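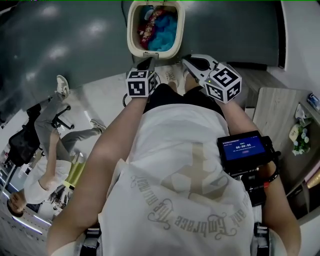

3. Loading and Drum Fill

The front-loading washer was loaded by hand through the round door. A bright blue fluffy garment took up most of the opening, with a red patterned item tucked in at its left. Bulky pieces of this kind fill the drum well before the rated weight is reached.

Juraj Procházka weighed each load dry on the Wirnside bench scale. Piroska Oláh logged the cycle times. Loads were run at 40 °C in 41 L of water, two repeats each. Readings that differed by more than 500 g between repeats were discarded. Spin results are given in Section 4.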